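Chapter 7
Video Processors and Memory

A video processor turns compressed data back into full pictures. In this chapter we follow one clip through the Driveo board, from file to screen.

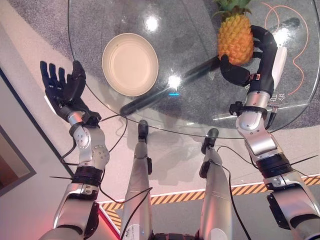 Compression works by storing only what cannot be predicted from nearby pixels. Smooth areas cost few bits and fine detail costs many. The plain cream plate would take little space, while the spiky crown of the pineapple and the speckled carpet would take far more.

Decoded pictures wait in a buffer until they are due on screen.

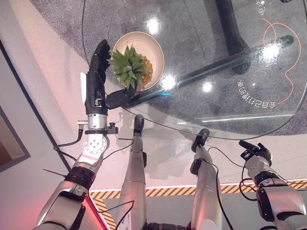
Fig. 7.1 Pineapple and shallow bowl on a glass table.

At 60 pictures a second, the buffer must be refilled without a pause. If the memory is shared with the main processor,
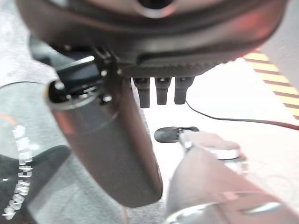 both may ask for it at once, and the controller has to decide which goes first. Section 7.2 compares two ways of doing this.

Related chapters
The Clenier Memory Controller
Mancuso Scheduling
Prokotico Display Links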